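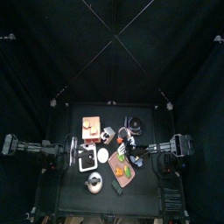

Work table with rice cooker.

Members > Meetings > Minutes

October 3, 2018 – Minutes taken by Yoon-hee Jang

DILTUMEN MUSTARD AND PRESERVES COOPERATIVE
Minutes of the Ordinary Meeting held at the Stirusby office

1. Minutes of the previous meeting
The minutes were approved with one correction: the spelling of Cordier in item 4.

2. Harvest and stock
The manager reported that members delivered 2165 pounds of brown mustard seed. Of this, 129 pounds was returned for excess moisture. Two growers asked that the moisture limit be printed on the delivery slip – agreed.

3. Jars
The current supply of small jars will last until February. Cordier has offered 2000 jars at the present price, delivered in one load. The meeting accepted the offer, subject to storage being found.

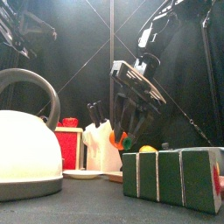 Storage at Bilport was then discussed. The lower room remains available, but the lease requires 12 weeks of notice for any change in use. Ms. Jang will write to the landlord.

4. Labels
The revised label for the whole-grain mustard was approved. The founding year stays on the front. The pickle labels were held over to the next meeting.

5. Other business
None. The meeting was adjourned.

Contact the Secretary | © 2018 Diltumen Mustard and Preserves Cooperative | Back to top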